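We use cookies to improve your visit. Accept / Settings

Saturday, April 26, 2025
Speaker notes, Durker workshop evening

Good evening. I will speak slowly, please stop me if a word is wrong. My project is called Pilletano. It is a home robot with 2 arms, and I started it in January in our shared workshop. Before I risk any real motor, I try each movement in simulation. So far I have 1594 saved runs. (Wait here, let people look.)

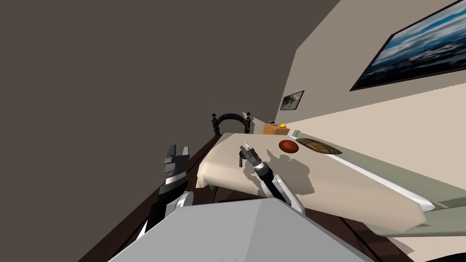 My subject tonight is reaching over soft things. A bed is harder than a table, and I learned this with many failed runs. Look at the right arm, over the cream blanket -- its shadow falls on the cloth next to the gripper. I use this shadow to judge the height when I check a run by eye. The ball farther up the bed is a good second target, and I will talk about round objects after the break.

Next: show the list of parts. Say that the wrist is still the weak point. My goal is 3000 runs before the first test with the real arms. Then questions.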